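Wear and Refinishing of a Flared Metal Parts Bin
Project report, second-year workshop project

Background

Bins with sloping walls are used all over the workshop building at Brinham. Parts slide down to the middle, so they are easier to reach, and nothing gets stuck in a square corner. The drawback is that the same surfaces are hit and rubbed again and again. After a while the coating goes, and then the bare metal starts to mark up.

Our group was asked to look at one large bin and answer three questions. Where does it wear first? Does the wear matter for the people who use it? Can it be refinished cheaply with what the workshop already has? We were given one term and a budget of 366 dollars, which had to cover coating material, masking, abrasives and test parts.

The bin

The bin is gray metal with flared walls and stands on a wooden tabletop. It has a flat floor and a separate sloping panel along the rear, which was coated a lighter color than the walls. The front wall is narrow. We did not have a drawing, so we measured it ourselves and made a cardboard template of the rear panel to use for mapping.

How we recorded the wear

We divided the template into squares and laid it over the panel. For each square we wrote down one of four grades: coating intact, light scratches, chipped, or worn through to a dark surface. The floor was graded separately, as it has no light coating to lose. There we only noted scuffing and scratches.

Two of us graded the panel independently and then compared sheets. We disagreed on 14 squares, nearly all of them between "light scratches" and "chipped." We settled those by running a fingernail over the spot. If the nail caught on an edge, the square was graded as chipped.
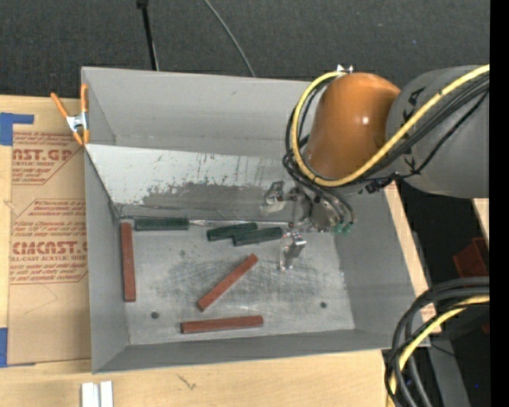 Materials and Surfaces Group, Department of Mechanical Technology

The rear panel is in the worst condition of any part of the bin. There are dark vertical scratches and small flecks, and low down there is a large irregular area where the surface is worn darker. The back wall behind it is smooth and did not need a grade at all. This surprised us a little, as we had expected the damage to be spread more evenly.

The floor is scuffed all over. The middle has a darker patch where scratches cross each other in many directions. We think the difference in pattern comes from how parts move. On the panel they travel downhill, so the scratches run the same way. On the floor they get pushed from every side.

There are also two small round holes in the floor, one near the lower left and one near the lower right. We did not find out what they were made for. We left them open and kept coating out of them.

Does the wear matter?

We ran a simple slide test. A steel washer was placed at the top of the panel and let go, first over an area with good coating and then over a worn area. This was done 16 times in each place. The washer reached the floor every time on the good area. On the worn area it stopped partway down in three of the runs, each time at the edge of a chip.

So the wear does have an effect, but a small one. Bigger parts go over the chips without stopping. For thin, flat parts it could be a nuisance.

A second point is dirt. We wiped the panel with a white cloth and got loose flakes of coating on it. For most workshop parts this makes no difference. For parts that are going to be glued or painted it would.

Choosing a coating

We compared two products on sample plates. Filtell is a brush-on enamel that the workshop already keeps in stock. Plokley is a two-part coating that has to be mixed and used the same day. Both were put on steel plates, left to cure for a week, and then rubbed with a weighted abrasive block for 3,000 strokes.

The Filtell plates showed bare metal well before the end. The Plokley plates were dull and scratched but still covered. Plokley costs more and is less pleasant to work with – the smell is strong and the lids do not seal well once opened – but the result was clear enough for us to recommend it for the sloping panel.

We do not recommend coating the floor. It is already bare, the scratches there did not stop any parts in our tests, and any coating in the middle would be the first to go.

Suggested procedure

Take the bin out of use and remove all loose parts.
Scrape off loose flakes, then sand the edges of the chips until a fingernail no longer catches.
Wipe down with solvent and let dry.
Mask the floor and side walls. Plug the two holes.
Apply two thin coats to the rear panel, leaving a full night between them.
Leave for a week before putting parts in.

What we would do differently

The grading sheet should have had a fifth level. "Worn through" covered both a spot the size of a pea and the whole dark area at the bottom of the panel, and that made our map look more even than the panel really is.

We also started the plate tests too late. The first set of Filtell plates had to be thrown out because we had not degreased them properly, and the repeat took us into the last week of September. For that reason the bin itself has not been refinished yet. The coating, the template and the grading sheets are in the Issahaku cabinet, bottom shelf, for the next group.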